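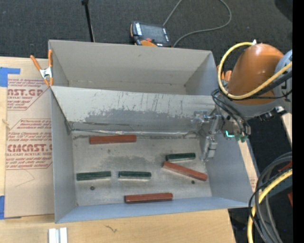 How do you turn a plain gray tote into a two-part bin for loose blocks? Put a sloping divider across it, seal the foot with foil tape, and keep the back part for sorting.

I've been making these for more than 30 years' worth of toys, if you count my own old set, and I still think a big rectangular bin beats a stack of little boxes. Little boxes get their lids mixed up and then you have a stack of nothing. One big bin on the table, two sides, done!

What you need:

A rigid rectangular bin, as big as your table can stand. Mine came from the hardware store in Fedville (the one by the feed lot, they keep the good ones out back).
A piece of thin sheet metal for the divider. Plastic works too but it bows.
Foil tape. I use the Zornard stuff, 2 inches wide.
Tin snips, a file, a pencil, a tape measure, gloves.

Measuring

Measure the inside width at the floor and then again near the rim. These two numbers won't match, and that got me the first time. Plenty of bins have walls that slope outward as they go up, so your divider has to be a little wider at the top than at the bottom. Cut a cardboard version first and fiddle with it until it sits snug. Then trace it onto the metal.

Decide how big you want each side. I like the front side larger, with the blocks all in it, and the back side smaller and empty. When I'm sorting, I pull one color out of the front and drop it in the back, then swap. With just red and green blocks it's quick work. With a whole mixed set you'll want a second bin, or a lot of patience.

Setting the divider

File every edge, and I mean every edge, then run your thumb along it with the glove on and file again. Lean the panel at a slope – a straight-up divider makes a tight corner at the foot and long blocks love to wedge themselves in there. Keep the top of it below the rim so you can reach over without scraping your wrist.

Tape along the foot on the front side. It's going to crinkle. I spent a whole evening in December trying to get a perfectly flat seam and all I got was a smaller roll of tape. Press it down with the back of a spoon, work from the middle out to the ends, and leave the wrinkles alone.

A bit about wear

Metal scratches and floors scuff, especially with long heavy blocks getting dropped in. I used to touch mine up with gray paint and quit after the second round. A damp rag for smudges is all I bother with now. If the seam starts to lift at one end, peel back a few inches and lay a fresh strip over the gap.

Oh, and set the bin on a table if you can. Mine lived on the carpet for a while and my knees have not forgiven me – plus a block that misses the bin at table height makes a noise, so you know to go pick it up.

Next time I'll go over the lid, which I'm still arguing with.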